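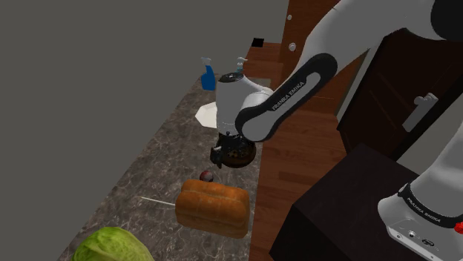

대리석 조리대 위의 커피 서버

공감 148 · 댓글 8

9월 들어 집에서 마시는 커피를 드립으로 바꿨다. 그전까지는 출근길에 카페에서 한 잔씩 사 마셨는데, 지난달 카드 내역을 보고 그만두기로 했다. 원두는 동네 로스터리 Cowie에서 산다. 중배전 블렌드와 에티오피아 두 가지를 번갈아 마시고 있고, 아침에는 블렌드 쪽이 낫다. 에티오피아는 식으면 신맛이 꽤 올라와서 오후에 천천히 마실 때만 내린다.

그라인더는 중고로 산 Dasov 수동이다. 두 잔 분량을 갈려면 팔이 좀 아프다. 분쇄도는 처음에 너무 가늘게 맞춰서 물이 안 빠졌고, 세 칸 굵게 돌린 뒤로는 3분 안에 끝난다. 물은 끓인 다음 뚜껑을 열고 1분쯤 둔다. 온도계는 사지 않았다.

필터는 갈색 무표백을 쓰다가 종이 냄새가 나서 흰색으로 바꿨다. 린싱을 하면 괜찮다는 사람도 많은데 나는 해도 났다. 한 장에 몇십 원 차이라 그냥 흰색을 쓴다.

한 번에 많이 내려 두고 데워 마시는 것도 해 봤다. 전자레인지에 돌리면 쓴맛만 남는다. 보온병에 옮겨 담는 편이 낫고, 그래도 점심 전에는 다 마셔야 한다. 남은 건 얼음을 넣어 마신다.

서버는 마시고 바로 헹군다. 하루만 미뤄도 바닥에 갈색 때가 앉는다. 때가 앉으면 과탄산소다를 한 숟갈 넣고 뜨거운 물을 부어 30분 둔 다음 여러 번 헹군다. 손잡이 이음새는 칫솔로 닦는다.

다음에는 Cowie에서 디카페인을 사 볼 생각이다. 저녁에 마실 게 없다.

조회 2,082 · 공유하기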